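How do I keep sev pouches standing up on a store shelf?

Asked Tuesday, May 1, 2018

I help out at my aunt's little grocery and the snack aisle is my job now. The chips behave, but the sev drives me nuts – I line up the front row, go ring up one customer, and half of them are leaning or flat on their backs. It's the green Ratlami Sev ones.
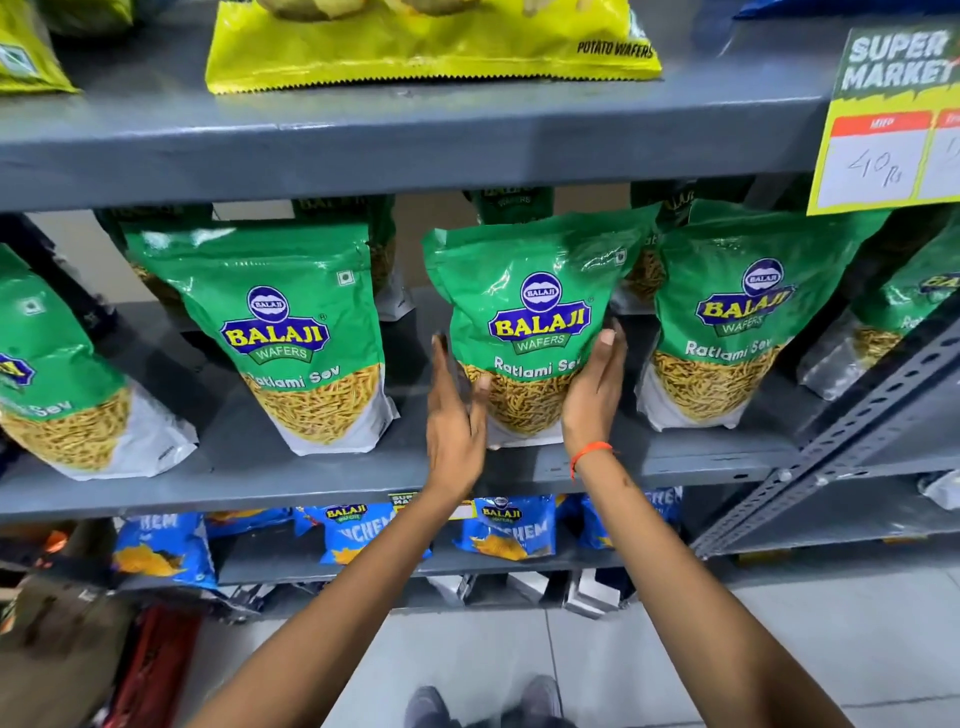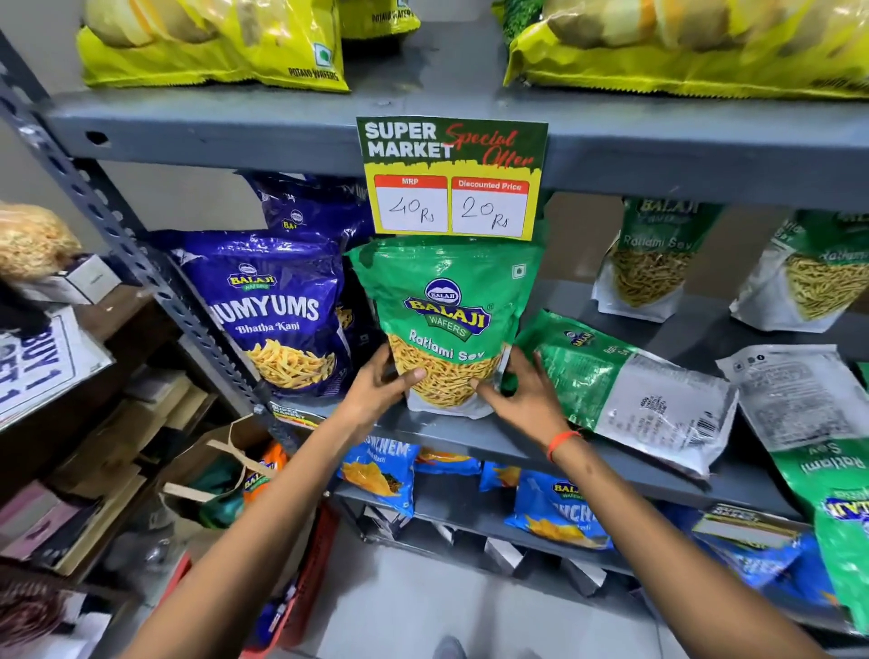 Do I need dividers, or is there some trick to it? The shelves are metal and pretty slick, and I'd like to spend 10 bucks, tops.

2 answers

Give each pouch a little shake first so the sev settles to the bottom, then squeeze the base flat with both hands before you let go. Pack them snug, side by side, and fill in behind so they've got something to lean on. I also cut up a roll of that rubbery drawer liner for our shelves and it helped a ton! We only use dividers for the big bags.

Just lay them in a basket. People dig through anyway. Dunno about dividers, ours came with the shelves – Clesis I think?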